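Home > Forums > Kitchen & Table > Bread Talk
New Posts | Search | Members | Log In

Rye that won't toast evenly, and how thick do you all slice?

Posted 2020-02-12

caraway_jo
So I've been baking the same sourdough rye since November and I'm happy with the loaf, finally. Good crust, not gummy, keeps most of a week. My trouble is what happens the next morning. I slice by hand and my slices come out like doorstops at the bottom and paper at the top, and then of course they toast like that too, black on one end and raw on the other. My husband says buy a slicer. I don't want a slicer! I want to learn to cut bread like a grown woman. How thick do you go, and is there a trick?

hank_in_sirnham
Half an inch, every time. The trick is a longer knife. If your blade is shorter than the loaf is wide you end up sawing at an angle and that's your wedge right there. I had an old eight-inch thing for years and blamed my wrists.

caraway_jo
Mine is eight inches. Well, shoot.

Fiorella Leone
Hank's right about the knife but I'd go thinner for rye, closer to three eighths. It's a dense bread and at half an inch the middle stays cold while the outside dries out. My mother cut hers against her chest, toward herself, which I do not recommend and have never had the nerve to try. I cut on the board with the loaf on its side, the flat bottom facing away from me, and look straight down at the blade the whole way. If you look from the side you drift. Also let it sit overnight. Warm rye grabs the knife and you'll never get a straight cut, I don't care what you paid for the knife.

crumbsnatcher
Going to disagree with everybody and say thickness is whatever fits the toaster. That's the real limit, isn't it? I got tired of prying stuck slices out so now I measure.
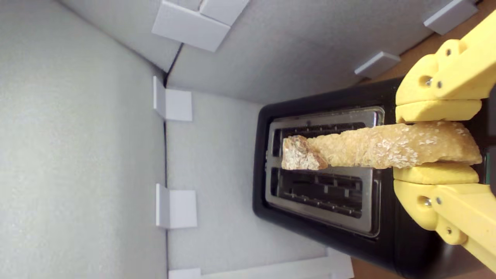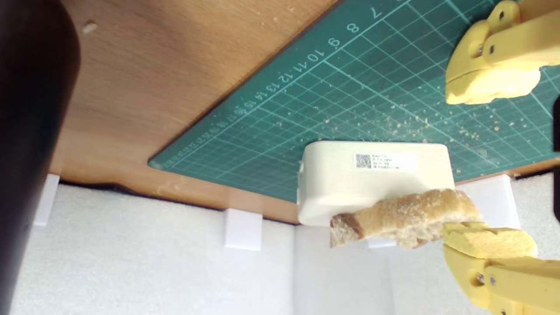
I started measuring at Christmas, when my sister gave me a Bianchini bread knife and I ruined two loaves in a row showing off with it. What I do now is cut one slice I like, measure it, and keep that number in my head for the rest of the loaf, and it's made a bigger difference than the knife did. A cutting mat with the numbers along the edge, like the green one on the wood there, is perfect for it because you just lay the slice down by the numbers and read it off (wipe the mat first if you've been gluing things on it, ask me how I know). Two long slots like mine will take a decent slab but they won't forgive a wedge, the fat end hangs up every time. Half an inch goes in fine for me. Five eighths, I'm fishing it out.

hank_in_sirnham
You measure your toast?

crumbsnatcher
I measure ONE slice, Hank.

doughboy419
Nothing wrong with measuring, but I think you're all fussing over the wrong end of it. Rye toasts unevenly because there's hardly any sugar in it and people crank the dial trying to get the color they get on white bread. It's never going to look like white bread. Set it low and run it twice. First go dries it, second go browns it. I do this with an ancient Orix from a yard sale that has two working settings and it comes out great.

Fiorella Leone
Twice on low makes a cracker. I've tried it. If I want a cracker I'll buy crackers.

doughboy419
Then your low isn't low enough!

Fiorella Leone
It is as low as it goes. There is a picture of a snowflake on it.

caraway_jo
Laughing at the snowflake. Mine doesn't have one, it goes 1 to 6 and anything past 4 sets off the hallway alarm. I tried Fiorella's loaf on its side this morning and got three decent slices before I started drifting again. Looking straight down really does help. I hadn't noticed that I lean.

pantry_moth
Lefty here, adding something that might matter. Most serrated knives are ground on one side only and they pull. If you're left-handed and using a regular one it steers away from you and you get a wedge no matter how careful you are. Took me 31 years of bread to find this out. Jo, which hand?

caraway_jo
Right. No excuses for me then.

hank_in_sirnham
Huh. My wife is a lefty and I've been giving her grief over her slices since we got married. I may keep this to myself.

pantry_moth
You will not. Buy her a left-handed one, Uvard does a ten-inch.

crumbsnatcher
One thing on the double toasting: I'm with doughboy if the bread is fresh and with Fiorella if it's older. Day-old rye still has plenty of water in it and a second round on low does it good. By day five it's halfway to a crouton already and once is enough. I put butter on it the second it comes up and that covers a lot of sins.

Fiorella Leone
Day five I don't toast at all. Frying pan, butter, a lid for the first minute, then lid off. You can have it any thickness you like and nothing gets stuck.

doughboy419
Okay, that I can agree with. Caraway in the butter?

Fiorella Leone
There is caraway in the bread already.

doughboy419
More caraway.

caraway_jo
With my user name I have to side with doughboy. Reporting back: I borrowed a ten-inch knife from my neighbor, let the loaf sit overnight, and cut the whole thing in one go on its side. Two wedges out of the lot, both from the heel end where it gets narrow. I'm freezing half with parchment between the slices. Does anybody toast straight from frozen or do you thaw first?

hank_in_sirnham
Straight from frozen, one notch higher.

Fiorella Leone
Thaw it. Ten minutes on the counter, Hank, you can spare ten minutes.

1,769 views | 31 people like this | Share | Report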